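Stacking and Nesting Containers

A nesting container is one that slides inside its twin when it's empty. A stacking container sits on top of its twin when it's full. Plenty of containers do one job, a few do both, and I've been keeping this page on the wiki long enough to have strong feelings about which is which (you've been warned!).

The trick with nesting is all in the walls. They have to lean outward as they go up, and the lean is called the draft. Too little draft and two bins lock together so tightly you need a friend to pull on the other end. Too much and you lose a lot of room at the bottom. My old Dristham garden tubs have so much draft that a bag of potting soil won't lie flat in them, and I still love them.

Stacking wants the opposite, straight walls and a strong rim. The stack-and-nest type gets around this by turning: face one way it nests, turn it halfway and it rests on little ledges. Bakeries have used trays like that for ages. Peter Bednárik wrote in to say his family's bakery in Drinberg had 13 of them, all bent at the same corner.
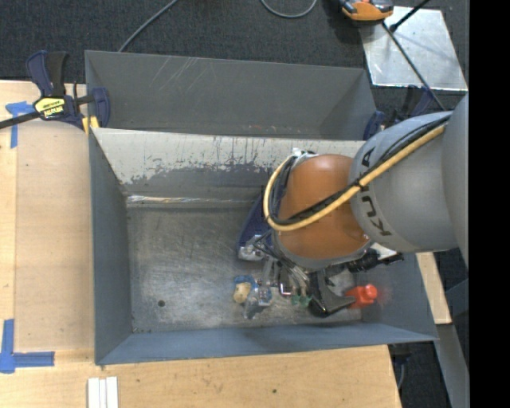

Materials are where people argue most, so I'll go slowly. Plastic is light and quiet and washes easily, but it can get brittle in the cold. Wood breathes, which fruit growers like, and it soaks up smells, which they don't. Metal takes a beating and makes a terrible racket on a concrete floor. A big open-topped bin, like the gray metal one with the KUKA arm reaching into it, has another thing going for it: you can get at the contents from above without fooling with a lid. The price you pay is dust, and rain if it lives outdoors.

Lids deserve their own page, and Carolina Meireles has promised me one. For now: hinged lids stay put, loose lids go missing. I bought 5 tubs from Pridora in April and I'm down to 2 lids.

See also: crates, barrels, draft angle, pallets.

Last edited Nov 19, 2022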